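Filed under: Talks and Papers / Automation in Daily Work
Search this site Enter keywords

Can Machines Do the Chores Yet?
Speaker notes, Palesa Kruger, Tastholm Institute
Afternoon session, 2 p.m. Chair: Karim Chraibi

Opening. Thank the chair and the Institute. State the question at once: which ordinary chores, in the home and on the shop floor, may now be given to a machine, and which may not. Ask the audience to keep one small chore in mind throughout, namely putting tennis balls into a tube.

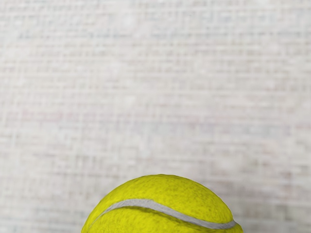
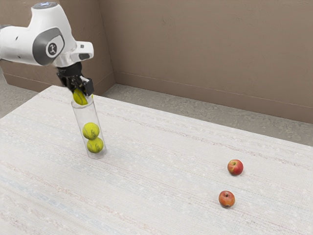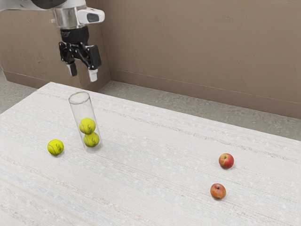
Tennis balls and a clear tube, computer simulation. A ball close up (first); a ball held at the mouth of the tube (second); two balls in the tube and one on the table (third).

Allow the audience a moment with the three views before going on.

Point one: the size of the task. A child manages this without instruction. For a machine it is a chain of separate duties. It must find the ball, close its fingers on it, carry it over the opening, line it up and let go. An error early in the chain is carried into everything that follows. Refer to the second view, where the ball is held at the open top of the tube. The margin there is small.

Point two: what is seen. The first view is almost entirely ball and pale surface. Ask the audience how much they could plan from that alone. Then refer to the third view, with the open gripper, the tube and the loose ball all present. Our position is that a machine for household work needs both the near view and the wide one. A clear tube is also a poor target for many vision systems, and the same is true of drinking glasses, jars and shower doors.

Point three: things that are not part of the job. There are two apples on the table in the second and third views. They are round and of a size to be picked up. A machine told to put the balls away should leave them where they are. In a real kitchen there will be far more than two apples. Lwazi Magagula's paper from the July meeting treats this at length — copies at the desk.

Point four: simulation and the real room. The views shown are rendered. Simulation is cheap and patient, and it is right that early work is done there. It does not settle the matter. In the Trirnia exercise we ran 600 simulated attempts at a packing task before any physical trial. The physical trial was limited to 35 attempts, of which 18 were completed without help. Give these figures slowly and do not round them.

Point five: shop floor and home. On the shop floor at Pillay the parts arrive in the same place, the light is constant and a trained person is near. Under those conditions we consider that simple packing can be handed over now, with supervision. The home offers none of this. Kgomotso Sithole will speak on safety after the break, so do not go into it here.

If time is short, omit the Fanell comparison and go directly to the recommendations.

Recommendations. Members should ask suppliers for the number of attempts as well as the number of successes. They should ask whether a result was obtained in simulation — and should expect the answer in writing. They should ask what happens when the object is dropped.

Answer to the title question: some chores, in arranged surroundings, with a person present. General tidying in the home, not yet.

Questions. Dexter Escobedo has the roving microphone. Enquiries on cost should be referred to the printed schedule.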